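Untertitel für den eigenen Kurzfilm - so gehts ohne Drama

Weil nach dem Filmabend in Buseck wieder alle gefragt haben. Schnell runtergeschrieben, Ergänzungen gern an mich. Beispiel ist "Domik", der Kurzfilm von Mercy Tanui, 33 Minuten, viel Dialog, zwei Sprachen durcheinander.

Was man braucht
Fertigen Schnitt. Wirklich fertig. Dialogliste. Ein kostenloses Untertitelprogramm, welches ist fast egal, Hauptsache es speichert SRT. Kopfhörer.

Schritt 1: Dialogliste
Drehbuch nehmen, Film laufen lassen, alles ändern was im Film anders gesagt wird. Und das ist viel. Victor Nzioka improvisiert in der Küchenszene komplett, davon stand kein Wort im Buch.

Schritt 2: Kürzen
Der wichtigste Teil. Niemand liest so schnell wie Schauspieler reden. Füllwörter raus, Anreden raus wenn klar ist wer gemeint ist. Maximal 2 Zeilen pro Einblendung. Pro Zeile höchstens 42 Zeichen, Leerzeichen zählen mit.

Schritt 3: Timing
Einblenden wenn der Satz anfängt, nicht vorher - sonst ist jede Pointe weg. Mindestens eine Sekunde stehen lassen, auch bei "Ja". Über harte Schnitte möglichst nicht drüberziehen. Kleine Lücke zwischen zwei Untertiteln, sonst merkt das Auge den Wechsel nicht.

Schritt 4: Übersetzen
Erst jetzt! Bei "Eren" haben wir vor dem Timing übersetzt und durften alles doppelt machen. Witze frei übersetzen. Liedtexte nur wenn sie für die Handlung wichtig sind, dann kursiv.

Schritt 5: Testgucken
Jemanden holen der den Film nicht kennt und die Sprache nicht versteht. Bei uns war das Beatrice Mussa. Ton an, nicht unterbrechen, hinterher fragen wo es gehakt hat. Dann nochmal auf großer Leinwand, letzte Reihe. Weiße Schrift auf hellem Himmel - schwarze Kontur dazu, fertig.

Schritt 6: Export
SRT als UTF-8 speichern, sonst sind die Umlaute Matsch. Fürs Festival immer nachfragen: manche wollen die Datei einzeln, manche eingebrannt. Dateiname mit Titel, Sprache und Version. Nicht "final_neu_2", bitte.

Häufige Feler
Bildrate verstellt, dann läuft der Text langsam weg. Passiert am ehesten wenn Schnitt und Untertitel an verschiedenen Rechnern gemacht werden. Und: nach dem Untertiteln noch zwei Sekunden aus dem Vorspann nehmen. Alles verschoben. Mit der Funktion "Zeiten verschieben" ist das aber schnell repariert.

Teil zwei im April, da gehts um Untertitel für Gehörlose, also auch Geräusche und Musik.

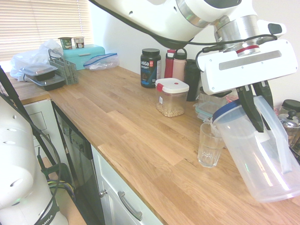

Krug mit blauem Deckel, Glas daneben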